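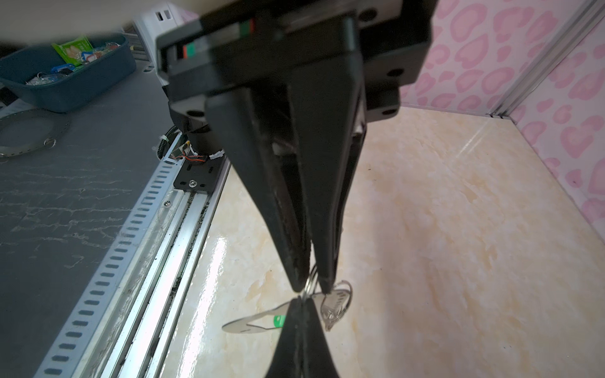 *Keychains at the Kokance open day: a clear one with etched lines, and the blue basket with many more.*

I visited the open day of Kokance in October 2020. It is a small workshop in Plodley which makes keychains, tags and other little things for gift shops. I had bought their keychains before, in the museum shop in Gidey, so I was curious to see the place where they come from.

The entrance costs 4 dollars and you get 2 dollars back if you buy something at the end. My ticket had the number 202. We waited in a corridor with old product sheets on the wall, and then we could walk through the rooms in our own speed.

In the first room they explained the acrylic. A sheet is cut, the lines are etched, and after that each piece gets its metal ring. I liked the transparent keychain in the shape of a leaf - or maybe it is a feather, I could not decide. The lines go along the center, and the clear outline catches the light very nicely. For me it was the best one of the visit.

Then there are the baskets. I expected small boxes with labels, but in the dark blue plastic basket the keychains lie all together, clear, blue and white ones with their little rings. I asked if they do not get scratched. The answer was that the model called Jiken has a harder surface, and the other ones are checked again before they go in the bag. I did not understand everything about the checking, the room was quite loud.

The small shop is in the next building, at number 909. Prices are the same as in Gidey, so do not come only for a bargain. I took a clear one for my keys and one for my sister.

Parking was difficult, the bus is better. The next open day is planned for May.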